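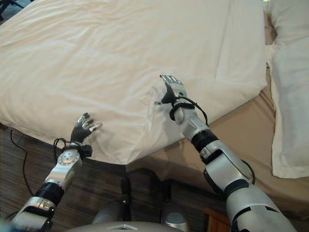 I rented the Verkow two-arm home unit for 15 days because I wanted to know one thing: can it do the chores I'm sick of doing? The rental was 740 dollars, delivery included, and Reece Kershaw from the Purdale branch set it up. Making the bed was my main test, as it's the job I skip most. With one hand flat near the middle of the white sheet and the other held over the near edge, it looks a lot like a person smoothing out wrinkles. The wrinkles are the weak point. It spreads a sheet well enough, but it goes back over the same patch again and again, and it won't tuck a corner at all. A full bed took it 15 minutes. I can do it in three.

**Laundry.** Towels are fine. T-shirts come out as a sort of rectangle. It gave up on fitted sheets — so do I, most weeks.

**Dishes.** Plates and mugs into the rack, yes. It was slow with glasses and I stopped asking after the second day.

**Floors.** Picks up shoes and toys but can't sweep. My old Moradi vacuum does a better job and costs a lot less.

Noise is low, a hum you can talk over. Charging goes from empty to 100 percent overnight. The app logged me out often, and Roya Rostami on the support line had to reset my account twice. She was polite and quick about it.

Would I buy one? No, not at the current price. I'd rent again after a knee operation or something like that, when slow help is better than none. If they fix the corners I'll take another look — the sheet spreading is closer to useful than I expected.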